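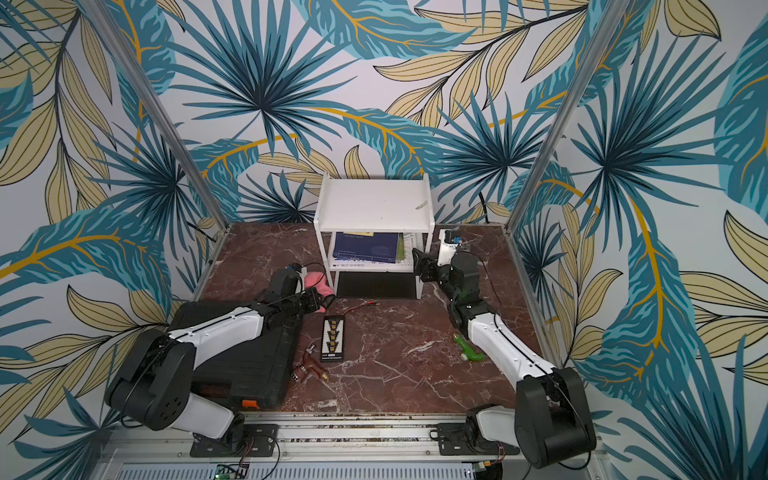

Household chores remain slower for machines than for people, according to results released on 23 August 2022 by Pliltik, a contract test lab that runs two-arm manipulators through domestic and light retail tasks. The company logged 911 attempts across 5 chores: folding cloth, shelving small goods, sorting mixed items into bins, wiping a flat surface and plugging in a cable. The overall completion rate was 71 percent. Work of this kind is done on a cluttered table, where a crumpled pink cloth may share the marble-patterned surface with a carrying case, a pipe fitting and a red wire with metal pins, and the arms have to reach past one item to get to another. Pliltik scored an attempt as complete only when the item ended in the specified place with no human contact and nothing else on the table had been knocked out of position.

Rigid items gave the best results. Boxes, books and hard plastic parts were shelved at close to the rate the lab considers usable for overnight restocking. Failures in this group were mostly contact errors at the shelf lip, where the gripper fingers touched the upper board before the item cleared the lower one. Slowing the final approach removed most of these errors but lengthened the cycle.

Cloth was the weakest category. The control software, supplied by Wonel, has to find an edge or corner before it can plan a fold, and a garment dropped in a heap often presents neither. The usual recovery is to lift the cloth at any graspable point, let it hang, and search again with the second arm. The procedure works on towels. On thin shirts the second grasp frequently picked up two layers, and the fold was rejected at inspection.

Cable work fell between the two. Insertion was reliable once the plug was held in the correct orientation. Getting it into that orientation accounted for most of the run time, and a regrasp was needed in the majority of attempts.

Speed is a separate problem. The completion figure counts finished chores without regard to duration, and Pliltik did not set a time limit below the 5 minutes allowed per attempt. A store employee shelves a comparable item in a few seconds. The lab's report states that labor savings should not be inferred from completion rates alone.

Two companies have said they will use the results. Hegazy, a regional housewares chain, plans a trial in 2 stores, limited to boxed goods on open shelving after closing time. An employee will remain on site to clear faults. Bomow, which operates commercial laundries, has put off a decision on folding equipment and will continue to use fixed folding machines for flat linen. The company said it would look at general-purpose arms again when double-layer grasps can be detected before the fold begins.

The next test series is scheduled for April. It will keep the same chores, add a time limit and change the tabletop layout between attempts without notice to the software. Pliltik also intends to report interventions per hour, a figure that buyers have requested and that the present report does not include.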